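Wollix laundry task kit: notes after a month of use

Posted in June by Beca Harries

This entry concerns the Wollix laundry task kit, supplied to us by Gittins. It covers the contents of the kit, the set-up, and the matters a prospective purchaser should weigh before placing an order. The kit is intended for two-armed robots that are already in working order. It does not include arms, grippers or cameras.
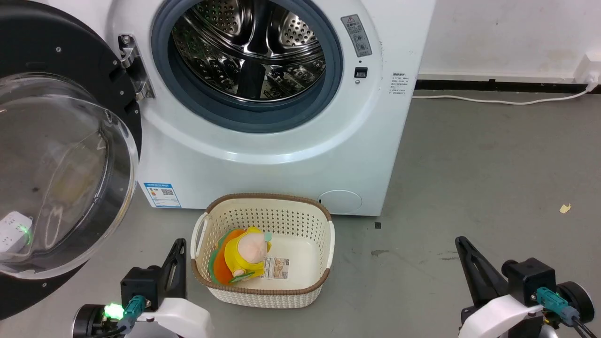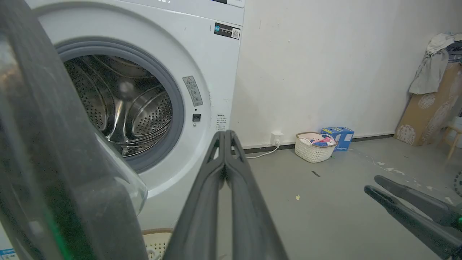
The washing machine with its door open and the grippers in front of it, from two of the cameras.

What is supplied

The kit consists of a set of task sheets, a licence for the recording software, a box of soft articles and a year of support by email. The washing machine is not included. Gittins will quote for one on request, but we used a front loader that we already had. The supplier states that any front-loading machine is acceptable provided that the door opens fully and stays where it is put. I would add that the floor in front should be level, as a basket that rocks when touched is a source of much wasted time.

The price paid was 750 pounds, excluding delivery. Our order was number 3834. A second order, number 3871, was placed for replacement soft articles and was handled without difficulty, although the invoice was addressed to the wrong building at Sorkutgate and had to be issued again.

Set-up

The printed guide allows one morning for set-up. In our case it took the better part of two days, much of which was spent on the camera settings. The guide assumes that the wrist cameras and the head camera start together. Ours did not, and the correction is given in a footnote to an appendix. Gittins has been told of this and has said that the next printing will move it to the main text.

The position of the basket is left to the purchaser. We began with it well off to one side, and found that one arm then did nearly all of the work. Placing it on the floor in front of the drum opening gave both arms a fair share. The door also needs some thought. When it is swung fully open to the left, the glass stands out a good way towards the robot, and the left arm must be taught to keep clear of it.

The task sheets

There are 5 sheets, covering opening the door, loading, unloading, closing the door and a full run from start to finish. Each sets out the starting position, the finishing position and what is to be counted as a failure. They are clearly written and a new operator can follow them without help. The loading sheet is the strongest. It deals sensibly with articles that catch on the door seal, and it says plainly when an operator should stop and begin again.

The unloading sheet is less satisfactory. It treats the drum as though its contents always rest at the front, where the camera can find them. Small articles roll to the back, and the wrist camera is then the only useful view. I should have liked a page on this, and in its absence we wrote our own.

A soft toy proved a more demanding article than a towel. A towel may be taken up almost anywhere. A toy must be gripped at a part thin enough for the fingers to close on, and operators differed as to which part that was. The sheet offers no advice on the point.

The software

The recording software is plain in appearance and has been reliable. Each session is saved under the name of the operator, but the field is labelled only "User", and it returns to blank whenever the program is closed. Several of our sessions were therefore saved with no name at all. A list of known operators would remedy this.

Labelling is done after recording and is pleasantly quick. The start and end of each step may be marked from the keyboard. Exported files opened in our own tools without alteration.

Support

Three queries were sent to Gittins during the month. Two were answered the same day. The third, on the camera settings, took rather longer and arrived with a corrected file attached, for which we were grateful.

Recommendation

The kit is suitable for a group that has its robot running and wishes to begin household work without writing its own procedures. A group still building its arms should wait. We intend to renew the licence, and I shall post again once the revised guide has been received.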